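Moltville Kitchen Study: Washing Up by Hand

Our question was simple – how little water does it take to get a bowl properly clean? We ran 12 washes per method, and we loved every soapy minute! Scrubbing first with a damp sponge used just 200 ml a bowl, while washing under the tap took 843 ml.

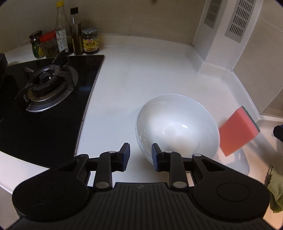

Daranee Yensuk wondered whether dried oatmeal would change the numbers, and it really did. After 24 hours the scrub-first bowls needed a second rinse – a great result to dig into next term!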